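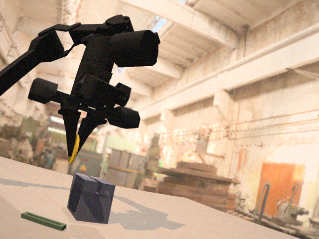

Black robot arm over a table, computer render

Wael Mahrous wrote on January 26, 2023:
> Does anyone know how long the veil should be for a 1953 ballerina-length dress? My sister has the Nseir one in ivory.

Fingertip length, I'd say. Anything longer will hide the hem at the back. Kandside had plain tulle ones for 200 when I asked, and they will cut 70 cm to order. Allow 2 fittings if she is marrying in March.

Yanling Feng
Nornton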